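Gekdale ball

The Gekdale ball is a plain, unmarked ball used in tabletop play, drawing instruction and display work. It takes its name from the town of Gekdale, where the firm Zerkisby first offered it for sale in boxes of 21. The ball carries no printed number, logo or stripe. It is sold in several colors, of which white is the most common.

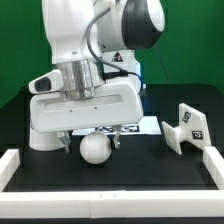
Photo credit: Wing-yan Lam

Surface and seam

The standard finish is matte. A glossy surface throws back a small bright spot from any lamp, and early buyers, many of them art teachers, asked for a ball on which shading could be studied without it. The white version has a smooth surface with a faint seam line where the two halves meet. Zerkisby sorts its stock into 4 grades according to how even this line is. The lowest grade is sold to schools at a reduced price.

The seam has some practical use. In drawing classes it serves as a guide for showing which way a sphere is turned. In play it is generally ignored, although the rules of Folulness require that the ball be set down with the seam level at the start of a round.

Playing and display surfaces

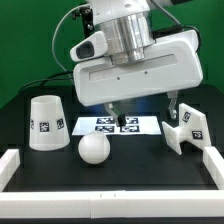 Folulness is a game for two players, described in a pamphlet by Chun-hung Ng and later revised by Darlene Lavoie. Its rules call for a flat table in a single dark color, with a light-colored sheet placed on it as the target. A black tabletop with a white sheet on it meets this requirement, and a flat green backdrop behind the table does not affect play. The ball is rolled by hand from the near side. A round ends after 5 rolls, and the player whose ball has come to rest on the sheet more often takes the point.

For display work the same arrangement is common, but the choice of surface is left to the user. The Kwok collection, assembled by Yao-tsung Kwok, contains more than 200 balls and shows the pale ones on dark cloth.

Marked sheets

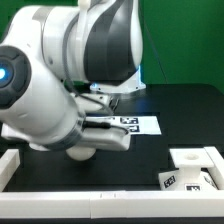
This page was last changed in February 2025.

Plain sheets are the usual choice, but printed ones are also found, among them white paper with black square markers. Under the revised rules of Folulness, a printed sheet is allowed if both players agree to it before the first roll. The print has no bearing on the score.

Care

Zerkisby advises wiping the ball with a soft, damp cloth. Solvents and abrasive pads can leave shiny patches on the matte finish. Pencil marks made during drawing classes may be removed with a white eraser.

See also

Folulness (game)
Kwok collection
Orysia Marchuk, Drawing the Plain Sphere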